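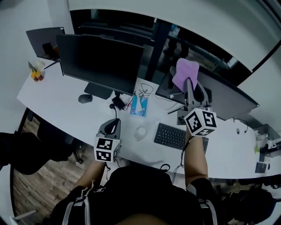

*Reading time: 5 minutes*

## On the Care of a Shared Desk

The desks on our floor are cleaned twice a year, and the second cleaning falls in December. I have been asked by several colleagues to set down the procedure in one place, and as this blog is the only place where I am permitted to write at length, it is set down here. Readers from other departments may adapt it as they see fit. Readers who come for the posts on bookbinding are asked for their patience until next month.

The desks in question are the white, curved ones that were ordered when the office moved into the Trisden building. They are handsome and they show everything. Dust that would go unremarked on a brown surface for a season is plain to see on these by the end of a week, and so is every ring left by every cup. The curve also encourages the accumulation of objects at the back, behind the monitors, where a straight desk would meet the wall and leave no room for them.

### The screens

Work begins with the monitors, and the monitors are to be dark. A dark screen shows dust and fingerprints far more clearly than a lit one, and the temptation to answer a message halfway through is removed. A soft, dry cloth is sufficient in nearly all cases. It should be folded into a square so that a clean face can be turned out when the first is soiled, and it should be drawn along the top edge of the monitor before it is brought anywhere near the glass. The top edge is where the dust lies. A person who starts with the screen will finish by wiping the dust from the top edge down over it and will have to start again.

I favor a cloth in a pale color, and the lavender-pink ones have served well. Gray cloths conceal what they have picked up. Ingeborg Zaugg, whose desk is next to mine, maintains that the color makes no difference if one simply changes the cloth often enough. She is correct, but I do not change the cloth often enough.

Where there is more than one monitor, the large ones should be done first and the small one at the back last. It is generally the small one that has been forgotten since the previous cleaning – mine certainly had been – and it will use up whatever is left of the cloth.

Liquid is not to be applied to any screen. The office formerly kept a spray called Sovel in the supply cabinet, and it did an excellent job on the desktops and left a haze on every monitor it touched. Anyone who still has a bottle is requested to keep it for the desktop only.

### The cables

The cables are the least agreeable part of the work, and I have no method that makes them pleasant. Power adapters end up on the desktop between the screens because their cords do not reach the floor, and thin black cables gather beside them in a tangle from which it is impossible to draw one without drawing all. My practice is to lift the whole tangle, wipe under it, and set it down again. Once a year, in December, I trace each cable from end to end. Any cable that is attached to nothing at either end is placed in the box marked Lobo, which is the name of a printer that left us long ago and whose box has proved more durable.

Davoud Alipour has proposed cable trays. The proposal was well received, and the price was not. The catalog from Rernorska listed a tray at 600, and for a floor of our size the matter could not be taken further. Small loops of fabric tape were purchased in place of the trays. They are in the top drawer of the supply cabinet and may be taken without signature.

### The keyboard and mouse

Keyboards are to be unplugged or switched off, turned over above a sheet of scrap paper, and tapped lightly on the back. The results are discouraging and should be discarded at once. A black keyboard should then be wiped along the rows with the same kind of soft cloth, with one finger inside it to reach between the keys. The mouse requires only a wipe over the top and a look at the underside, where a gray ring tends to form. A fingernail removes it.

### The small things

Tissues, lidded cups and other personal items may remain on the desk. The earlier notice that called for a completely bare surface has been withdrawn, and I regret having signed it. A packet of tissues lying flat between two screens is no obstacle to anyone, and in the winter months it is of use to the whole row. A small white container with a lid may stand wherever its owner finds it convenient, on the condition that it is lifted when the desk is wiped. Wiping around an object leaves an outline of it, and on a white desk that outline remains for a surprisingly long time.

The far corner deserves a separate word. On many desks it has become a kind of shelf for things that are bright and small, and I include my own. These are to be moved to a chair, the corner wiped, and the items returned in whatever order pleases the person who sits there. Any plant should be checked for water under its pot before it is put back.

### Timing

A desk of this size takes me the better part of an hour, cables included. I prefer to begin after lunch, when the low sun comes across the floor and shows what has been missed. Colleagues who share a desk should agree beforehand on who will take the screens and who will take the cables. The fabric loops are running low, and a further supply has been ordered for the new year.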